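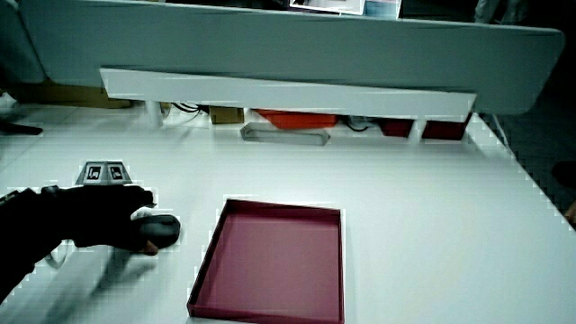 Fig. 1. White desk with privacy panel, socket module at left, open maroon tray in the working area.

Workstation Layout, Handout 4: Desk Surfaces and Small-Item Storage
Feb 28, 2019 | Wubit Zeleke
3 comments | 11 shares

4.1 Zones
Divide the desk into a working zone and a rear zone. The working zone is the open surface within easy reach of the seated user. The rear zone lies along the privacy panel. In Fig. 1 the gap under the white strip holds a small cardboard box and two dark red boxes, with a flat gray tray on the desk in the same row.

4.2 Trays
An open tray keeps loose items together and can be moved in one lift. Place it in the working zone only while its contents are in use. Shallow trays suit the rear zone - deep ones hide what is at the bottom.

4.3 Power and cables
A socket module set into the desk fixes the position of every powered item. Plan around it before assigning tray positions. Cables that hang below the panel, as in the figure, should be kept clear of stored boxes.

4.4 Exercise
Use the Lundness survey sheets (183 desks, of which 22 have no panel). For each desk without a panel, propose a rear-zone boundary and state how it would be marked. Submit one page to Iddrisu Fiadzo. Terms are defined in the Marwat reader, p. 348.

We use cookies to improve your visit. Accept | Settings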